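The first thing Ziad Chamoun asked me when I walked into the Flundell workshop was whether I could fold a napkin. I can, badly. He seemed pleased – he wanted company.

Ziad and the gang at Flundell (it's a shared shop behind an old bakery, 13 members, one very loud compressor) have spent the whole winter putting together a two-armed robot they call Castaño. The goal is almost silly when you say it out loud. They want it to wrap things in cloth. Bread, tools, a pair of sticks, whatever you hand it!

I figured the arms would be the hard part, but Ziad laughed at that. Bolting them down took an afternoon. Cloth is what's been eating his evenings, all 400 hours of them by his own logbook, and he still talks about it the way other people talk about a bad knee.
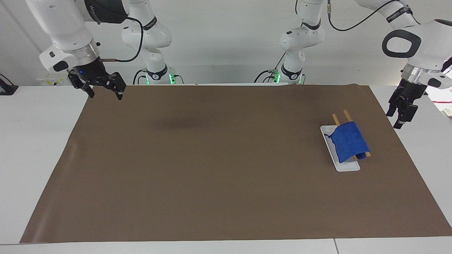

Castaño's two arms over the papered table, with the sticks and blue cloth in their tray.

The brown paper was his idea, and I love it. He buys it in a big roll and tapes down a fresh sheet whenever the old one gets ratty. White table, white arms, white wall – his software, a homemade thing named Fustix, kept losing track of where the tray ended. Paper fixed most of that for the price of lunch.

By April they'd logged 746 tries. I asked how many he'd call good, and he went and made coffee. Then he came back and told me 360, if you're generous about corners (I would be, I've seen my own napkins).

Next up is a softer set of fingertips, which he's casting himself in a muffin tin. The first batch came out full of bubbles and he's keeping it on the windowsill anyway.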